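Rastis 1101 Artificial Fruit Set with Scalloped Bowl

Last updated: November

Reviewed by Emmanuel Ogola

The 1101 is the mixed assortment from Rastis, sold as loose artificial fruit with a plastic bowl included. I bought mine through Ginbridge for $19, with no discount. It has been on a white surface under bright light for most of its time with me, and any weakness in color or finish is easy to find in those conditions.

The grapes are the best item in the assortment. The individual grapes are translucent with a glossy finish, and light enters them far enough that the cluster has some depth. Many grapes in this price class are opaque and look like beads. The stem is a pale green plastic with a curled tendril, and the grapes are packed tightly enough along it that the bunch keeps its shape. My bunch weighs 159 g on a kitchen scale. It can be stood on end as well as laid down, although the standing position needs a level surface and a bit of patience.

The pear is a yellow-orange with a mottled skin and a thin brown stem. The wrinkling is heavier than on a fresh pear, closer to one that has been forgotten at the back of a fruit drawer. From across a room this reads as natural variation. At reading distance it looks tired. The bumpy lime-green fruit, which I take to be a custard apple, has the opposite problem: the form is good and the knobs are well defined, but the gloss is high and the green is very saturated. It draws the eye before anything else in the bowl.

The avocado is nearly black, with a pebbly texture that holds up under close inspection. It can disappear in shadow, so I place it toward the front. The small dark red pieces come on thin green stems and are the weakest part of the set. The skins are crinkled enough that guests have called them dates, plums and cherries. They are also too small to sit securely on top of larger fruit, and I have taken to leaving them beside the bowl.

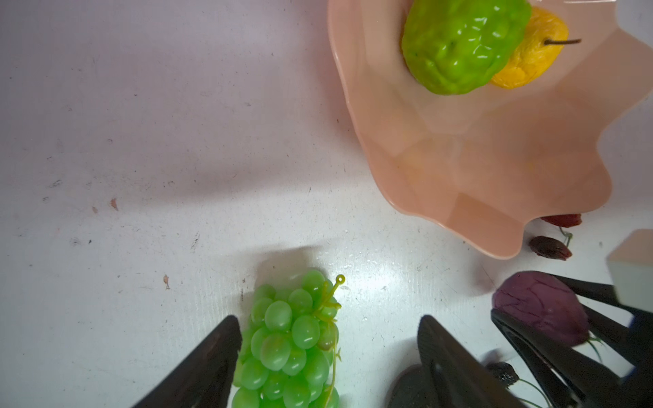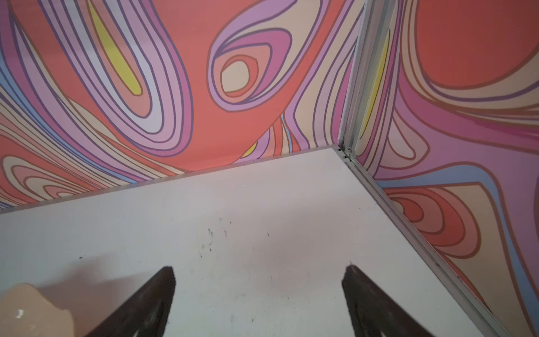
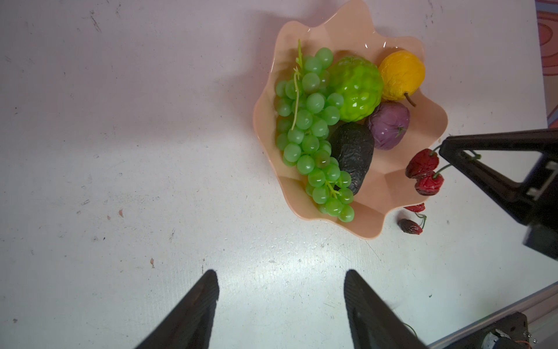
The bowl has a wavy rim with broad lobes, and the color is a pale tone somewhere between pink and peach depending on the light. Because the rim rises and falls, the usable depth is uneven. A grape bunch laid against the wall will settle toward a low point, and round fruit placed near the same point will sometimes go over the edge if the bowl is moved. Load it with the heaviest pieces in the center and turn it so that a high lobe faces the side you pick it up from. I would have preferred a flatter rim or another half inch of depth.

Cleaning is simple but slow. The smooth pieces wipe down with a damp cloth. The custard apple and the avocado need a soft brush, because dust collects between the bumps and a cloth only pushes it further in. The grape stem has to be held while brushing or it flexes. I use plain water with a drop of dish soap and air-dry everything on a towel. The bowl can be washed by hand. The folds in its wall hold water, so leave it upside down.

A note on the surface underneath. White is the most useful background for judging color, and it is also the least forgiving one. Scuffs and dark specks show on mine from any angle where the light catches it, and gloss makes them more obvious. If the set is going on a white table, wipe the table as often as you wipe the fruit. On a medium wood tone none of this matters, though the avocado loses contrast.

For comparison I also had the Ledesma assortment for 2 weeks. The Ledesma pear is better, with a smoother skin and a more restrained yellow. Its grapes are opaque and noticeably lighter in the hand, and they slid around whenever the table was bumped. The Prullmont bowl, sold without fruit, is deeper and more stable than the one included here, and I have since moved the Rastis fruit into it for everyday display. The color match is acceptable – the grapes in particular look good against it.

Packaging was adequate. The fruit was wrapped separately in thin paper, and the bowl had no padding of its own but came undamaged. There was a light plastic odor on opening, gone after a few days near a window.

Suitable for table display, still-life drawing practice and shelf styling. Not suitable for small children, given the size of the stemmed pieces. I would buy the set again for the grapes and the avocado, and would pay slightly more for a version with a different pear.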